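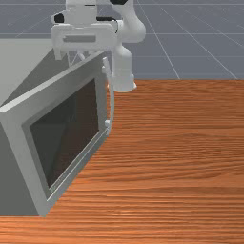
The microwave task in simulation, with the gripper above the oven door.

Gavin Leckie plans equipment purchases for the Warnside lab. His budget request, filed 7/10/23, covers two arms, and he would not price either until the door task had been modelled.

"Reach comes first," he said. "If the arm can't get to the handle from its mounting point, the rest of the quote is wasted paper."

Kerr and Proner both bid. Leckie set aside four per cent of the total for spare fingers and five for freight.

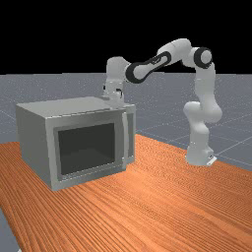 The base position matters as much as the model, he said. "Every centimetre you move it back, you pay for in arm length. I'd sooner buy a better table."

Ihor Maksymiv, who runs the simulations at Kisside, wants a service contract included. Leckie has left that line blank until July.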